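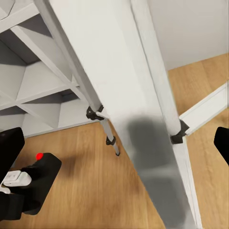 Hi! I'm Nathalie Li, and I'm looking for people who'd like to drive a robot around a simulated house for a few hours a week (paid, and you can do it in your pajamas).

The project is called Trido. You steer the arm by remote control from your own computer, we record what you do, and the robot learns the chore from your runs. We picked up 278 good runs in November and I need over 1007 before we can train again, so yes, I'm a bit desperate!

You don't need to code. Gamers are great at this, but so is my aunt. What I do need:

- a computer with a mouse and decent internet
- two evenings a week, two hours each
- patience, as you'll redo the same grab a lot

Your first session is paid practice with me or Iida Lehtinen, and we stay on the call the whole time. If you're near Ustthorpe you can come use our setup instead.

Write to me through the Trido sign-up page and tell me which evenings work for you.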